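Equipment and Services
2018-11-16

Two-Arm Beverage Station Kit from Daltov Now Open for Member Review

The Equipment Office is pleased to announce that the two-arm beverage station kit supplied by Daltov may now be reserved by member institutions for supervised evaluation. The kit is housed in the Pirine demonstration room, where it has been in regular use since July. Members who wish to book a session should read this notice in full before sending in a request form.

The kit at work on drink preparation in the Pirine room:

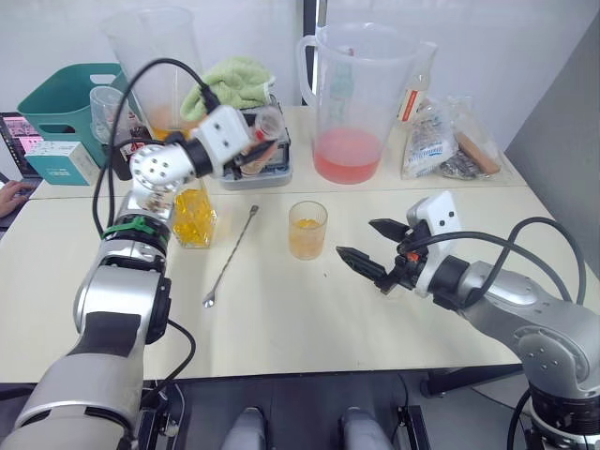
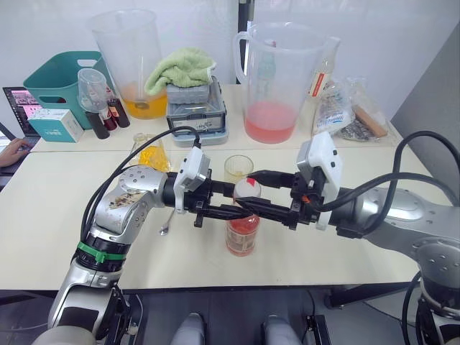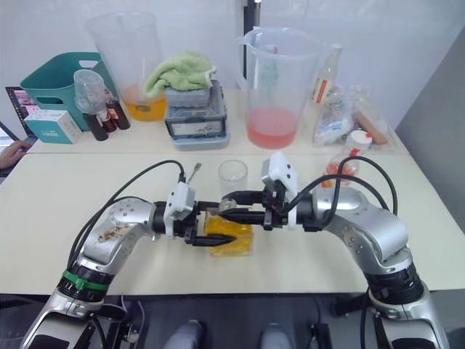 Several member institutions asked this office during the past year whether there was a two-arm system on the market that a teaching kitchen or a hospitality program could reasonably run without an engineer on staff. The Daltov kit was chosen for review on the strength of those requests. It is sold as a complete station, and the supplier presents it as suitable for measured pouring, the handling of bottles and cups, stirring, and the transfer of small solid items such as fruit pieces. The office has tried each of these tasks. Our findings are set out below, together with the terms on which members may use the equipment.

What the kit includes

The kit as supplied consists of the two arms with their grippers and cabling, the control unit, the base on which the arms are mounted, a starter library of tasks, and a printed manual. Tables are not included. Neither are any of the vessels, utensils or ingredients, and members should plan for these when they work out the cost of a purchase. The Pirine room is stocked with a basic range of everyday kitchen items, and visiting groups are welcome to bring their own.

The starter library is modest. It covers picking up and setting down, pouring from one vessel to another, holding an item with one arm while the other arm works on it, and simple stirring. All other tasks have to be taught by the operator. The supplier sells additional libraries through its partner, Adamczyk, but the office has not reviewed these and can offer no opinion on them at present.

Findings of the review

The office carried out 525 trials over the review period. These were divided among the four kinds of task named above, and a written record was kept for each one. The full record is available to members on request.

The arms performed best when handling rigid containers of middling size. Short glasses, small bottles and jars were picked up and put down dependably, and the operators reported few difficulties once the starting positions had been marked on the tabletop. The use of both arms on a single item was the feature most valued by the review group. One arm can steady a container while the other attends to it, and work of this kind is awkward or impossible with a single arm unless a clamp or fixture is added.

Stirring with a long spoon was satisfactory, with one reservation. The grip on a thin handle can turn slightly under load, and in a number of trials the operator had to stop the task and seat the spoon again. The supplier has been told of this and has advised that a ribbed sleeve for narrow handles is in preparation – no date has been given for its release. In the meantime, the office found that a spoon with a flattened or textured handle gave less trouble.

Pouring produced mixed results. Small amounts were poured neatly from narrow-necked bottles. Large pitchers were less successful, particularly when nearly full, and the office does not recommend that visiting groups plan a session around them. Members whose interest lies mainly in bulk pouring should wait for the next version of the kit or look at other equipment.

Soft and flexible packaging was not part of the formal review. A few informal attempts were made with plastic bags, and the results varied so widely that no general statement can be made. Groups that wish to study this question are free to do so during their session, and the office would be glad to receive their notes.

Setup and training

The kit requires one full working day to install and align in a new room. The office had expected somewhat less. Most of the time was taken up with cable routing and with fixing the height of the tabletop in relation to the base, a matter on which the manual is brief. The supplier has since issued a two-page supplement, and a copy is kept at the station.

Operators do not need previous experience with robotic equipment. They do need to complete the introductory course, which is given at Pirine and takes 2 half-day sessions. The first session deals with safety, startup and shutdown, and the use of the starter library. The second deals with teaching new tasks and with what to do when a task fails partway through. A person who has completed the course may operate the kit and may oversee others from the same institution who have not.

Members should be aware that teaching a new task calls for patience. A simple task can be ready for use within a morning, but tasks in which the two arms must meet at the same point took the review group a good deal longer. The arms must be brought close together without touching, and small changes in the position of the container may require the approach to be taught again. The office advises groups to choose one task of this kind per visit and to prepare for it in advance.

Care and cleaning

The grippers are to be wiped down at the end of every session with the cloths provided. Sugar is the chief concern. Syrups and fruit juices left on the fingers will harden and affect the grip, and the supplier's warranty does not cover damage from this source. Spills on the tabletop should be dealt with as soon as the arms have been brought to a stop, and no person should reach between the arms while the station is powered. Drinks prepared at the station are for demonstration only and may not be served.

Cables should be checked before each session for free movement through the full range of the arms. A checklist is posted beside the station and must be signed by the operator at the start and end of the booking. Any fault, however slight, should be entered in the log.

Charges and reservations

Members may reserve the station by the half day or by the full day. The charge for a full day is $619, which covers use of the room, the attendance of a trained staff member, and ordinary supplies. Half days are charged at one half of this rate. The introductory course is offered to members without charge, subject to available places. Nonmember institutions may attend the course for a fee of $1,864 per group, and should write to the office for the conditions that apply.

Requests are handled in the order received. A request should state the name of the institution, the number of persons expected, the task or tasks to be attempted, and any equipment the group intends to bring. Groups planning to use glassware of their own should say so on the form so that suitable matting can be laid. Cancellations made fewer than five working days before the session are charged at the half-day rate.

Purchase inquiries

This office does not sell the kit and receives no commission on sales. Institutions that wish to buy should deal with Daltov directly. Those that have reserved a session at Pirine may ask for a copy of the review record to accompany their inquiry, and the supplier has agreed to answer written questions arising from it.

Service after purchase is provided under contract by Sokel. The office has had occasion to call on this service twice during the review period, once for a worn gripper pad and once for a fault in the control unit. The pad was replaced by mail. The control unit required a visit, and the station was out of use for six working days while a part was obtained. Members considering a purchase should ask about the stock of spare parts held locally, and should have the expected response time written into the contract.

A second period of review is planned and will look at the revised gripper sleeve, if it has been released by that time, and at longer sequences in which several tasks are joined together without a pause. Members with suggestions for tasks to be included are invited to send them to the Equipment Office in writing. Reservation forms and the review record may be obtained from the same address.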